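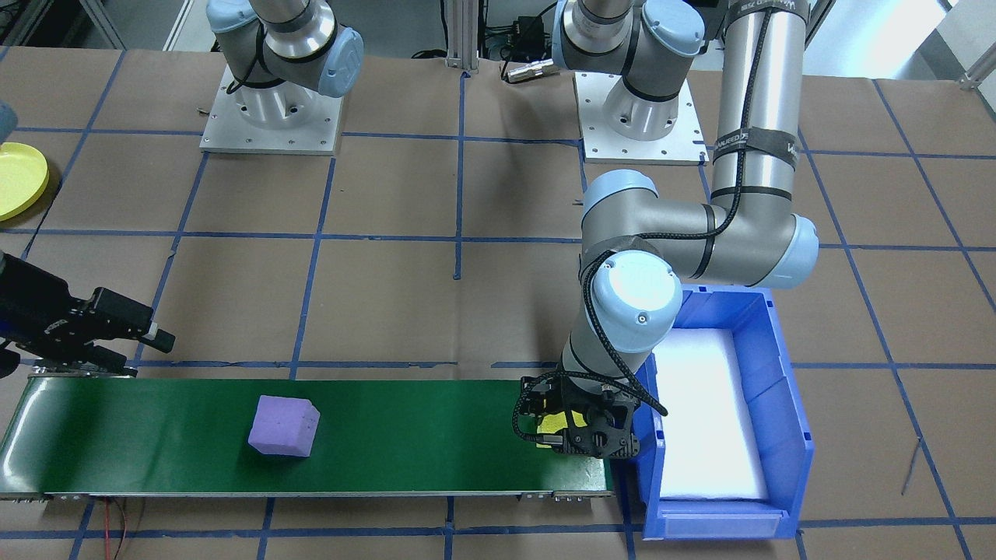

La caja azul, esa vieja conocida

Reportaje · 1/10/20

Uno se compra una caja de plástico para ordenar la casa y acaba con una casa llena de cajas de plástico. El proceso suele llevar un par de mudanzas. En mi caso bastó un mes de septiembre, un trastero en Ronda y la oferta de Obura, el almacén de menaje donde entré a por bombillas y salí con dos cubetas azules de 60 litros y sin bombillas.

El azul merece un párrafo. En el catálogo de Kimico, que fabrica la serie Prastisow, figura como «lavanda», tono que el comprador imagina en una casita de la Provenza y que luego, bajo el fluorescente del garaje, tira más bien a bata de hospital. Se le coge cariño. También es verdad que una caja de color se encuentra antes que una transparente, y que la transparente tiene la mala costumbre de enseñar lo que uno ha metido dentro.

Luego están los nervios, esas costillas verticales que recorren las paredes y que dan rigidez al conjunto. Quien haya apilado cajas lisas llenas de libros sabe para qué sirven, porque habrá visto abombarse la de abajo durante un invierno entero con la resignación de quien mira una gotera. Las costillas tienen un precio: por dentro nada ajusta del todo. Los bultos cuadrados bailan, los redondos ruedan hasta la esquina y siempre queda una rendija donde desaparecen los tornillos. 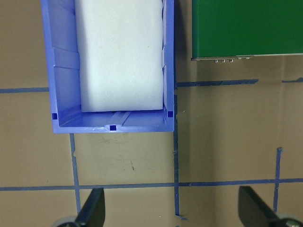 Para eso se inventó la espuma. Un bloque blanco, cortado a la medida del fondo, convierte cualquier cubeta en un estuche con pretensiones. Lo de la medida es un decir. Yo corté el mío con el cuchillo del pan y quedó pegado a la pared derecha, con un hueco a la izquierda por el que cabe una mano. Volví a cortar otro. El hueco cambió de lado.

Conviene saber, además, que el fondo de muchas cajas está en ligera pendiente y que las paredes se abren hacia arriba, de modo que la medida tomada en el borde miente abajo. Lo sensato es hacer primero una plantilla de cartón. El cartón perdona y sale gratis; la espuma buena se vende por planchas y nunca sobra el trozo que hace falta.

¿Y qué se guarda sobre una espuma tan bien cortada? En casa, la vajilla de la abuela, que hasta entonces había sobrevivido envuelta en periódicos. El trastero tiene ahora 200 cosas menos a la vista y las mismas de siempre en propiedad. Las bombillas siguen pendientes, y en Obura han puesto las cajas a mitad de precio.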